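Keep the Bags, But Not Like That

246 shares
18 comments

The town council in Oltavley is talking again about charging for plastic bags, and I expect the charge will pass. I have no great quarrel with it. What bothers me is that the whole argument is about the checkout and leaves out what happens at home, where most of us have a bag full of bags hanging behind a door and no idea what is in it.

I had one of those for years. When I moved out of my apartment on Urkard Street I pulled it down and it came apart in my hands. Some of the bags at the bottom had gone to flakes. I had been saving them since before my son started school, and I had been bringing home new ones every week on top of them.

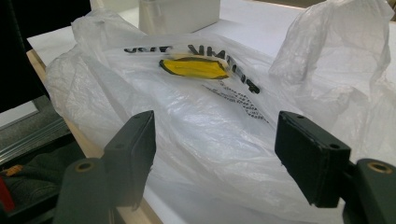 My view is that a bag you can't find, or can't trust to hold a jar of sauce, is trash that you are storing. The saving only starts when the bag goes out the door a second time. For that to happen it has to be flat, it has to be sorted, and it has to be near your keys.

Sorting is the part people laugh at. My neighbor Tadeo Durán told me he would sooner throw the lot away than spend an evening smoothing out plastic. But it doesn't take an evening. Put everything on a table and go through it one bag at a time. Shake it, look for crumbs and receipts, hold it up to a window to check for holes. Carrier bags with good handles go in one pile. Thin clear bags go in another, and those are fine for wet shoes or bread. Anything torn goes to the store drop-off, if your store has one. The Brendar on Tufa Road does.

Then fold. Lengthwise in half, lengthwise again, press the air out toward the handles, and roll or fold it up from the bottom. A thick bag keeps its shape after that. A thin one springs open unless you tuck the end in, and I will admit that I swear at those.
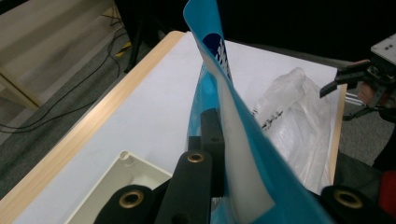 I don't claim this will save the ocean. Amanuel Workneh, who wrote to this page last July in favor of a full ban, would say I am fussing over the wrong end of the problem, and he may be right about the larger one. A ban would still leave every house in town with a drawer full of what came before it. Those bags are already made. Using each of them until it splits seems to me the least we can do — and it costs nothing, which the council's plan can't say.

So let them pass the charge. In the meantime, take down the bag behind the door and empty it out. Keep as many as you will carry to the store in a month and get rid of the rest properly. In my house that came to nine, and they fit in a shoebox by the front door with room left over for the umbrella.

Share this
900 reads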